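Laser marking line: progress report for March

Accept cookies | Manage preferences | We use cookies to remember your settings

This report covers the second phase of the part-marking work at the Hasness plant. It follows the order of the plan you approved, except that I have moved the cost section to the end because two of the quotes are still being argued over.

Where we stand

The short version is that the marking station runs and the marks are mostly good, but I am not ready to say the process is proven. The supplier, Pirard, considers the installation complete. I have not signed the completion form and would ask that the final payment stay on hold until the items under "Open points" are closed.

The station marks a serial number and a small two-dimensional code on each housing. Coated aluminum is the easy material and it has behaved well from the first day. The black molded covers are another story. We were told before purchase that one laser source would handle both with a simple change of settings. It will mark both. Whether it will mark both well enough for a scanner to read after handling and cleaning is a question the sales visit did not answer, and I don't think the acceptance test answers it either.

The acceptance test

Pirard's test used 100 parts, all aluminum, all from one batch, all marked by their own engineer in one morning. Every code read on the first try. I have no reason to doubt that result and I also don't think it tells us much. Our own parts arrive with a film of oil on them more often than anyone in purchasing likes to admit, and the coating thickness changes between lots.

We ran our own trial afterward on parts pulled from normal stock, aluminum and plastic mixed. Out of 2000 parts, 27 gave a code that the hand scanner refused. All but a few of those were plastic covers, and most of the bad ones came from a single lot. That could mean the lot is off. It could also mean our settings sit too close to the edge and that lot happened to show it. The molding supplier has been asked what changed and so far has told us that nothing changed.
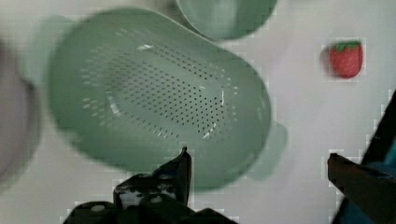
The other thing the trial showed is how much depends on focus. The covers are slightly bowed, and the height at the marking position varies from one piece to the next. Where the surface sits low, the code comes out gray and soft at one corner. Pirard suggests a deeper field lens. The deeper lens also gives a larger spot, and our code is already small, so I would like to see marked samples before we agree to buy anything.

Cycle time

The plan assumed that the laser would be the slow step. It isn't. Marking takes less time than the quote promised, and the credit for that belongs to Pirard. Loading, clamping and the door account for most of the cycle. Extra laser power, which was offered to us again this month at what was called a favorable price, would shorten the part of the job that is already short. I have declined it.

The claimed gain over the old dot peen machine is therefore smaller than the figure in the original request. I would rather correct that now than explain it at year end. The new station is quieter and the marks are easier to read, and both count for something, but neither was the main argument for the money.

Software

Trekero is the package that pulls serial numbers from the order system and passes them to the laser. It has stopped twice since the last report. Both times it came back after a restart, and both times the log was no help. On the second occasion it issued one serial number to two housings. We caught it because the operator noticed, which is not a control I want to describe to a customer auditor. Until there is a fix, a second check compares each new number against the day's list before the laser fires. It adds a little time to each part and will stay in place.

I was also asked to look at the Wi module, the add-on that lets settings be changed from a tablet. The demonstration was pleasant. I could not get a clear answer on who is able to change settings once it is switched on, or whether the old values are kept. For the present the settings stay on the station, behind a password.
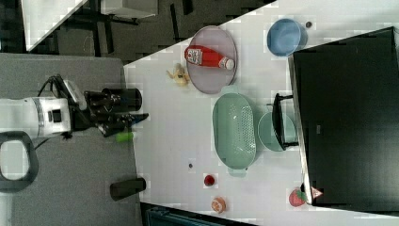
White arm with black gripper, beside the white tabletop.

Fume extraction and safety

The enclosure passed its inspection and the door interlock has been tested. Extraction is fine on aluminum. On the plastic covers there is a smell at the end of a long run, and the filter loaded faster than the manual suggests. We changed it after some 6 weeks. If that turns out to be normal, the yearly filter cost in the plan is too low. I have asked for an air measurement during a full plastic run and will attach the results when they come in.

Open points

1. Repeat acceptance test on plastic covers, from at least two lots, at our site and with our operators.
2. Marked samples with the deeper lens, same code size as today.
3. Written explanation of the duplicate serial number, and a corrected Trekero release.
4. Air measurement with the extraction unit running.
5. Scanner check on marked covers after the standard wash.

Cost

Spending is inside the approved amount as of this month, mainly because the final payment has not gone out. The spare lens quote and the filter quote are not included. Pirard regards the repeat test as extra work and wants to charge for it. The purchase order says "both materials," and I have sent them the page.

I do not recommend ordering the second station yet. The case for it rests on the same cycle time estimate that has just come down, and on plastic results we don't have. The request can be looked at again once points 1 and 3 are closed.

0 comments | 3 shares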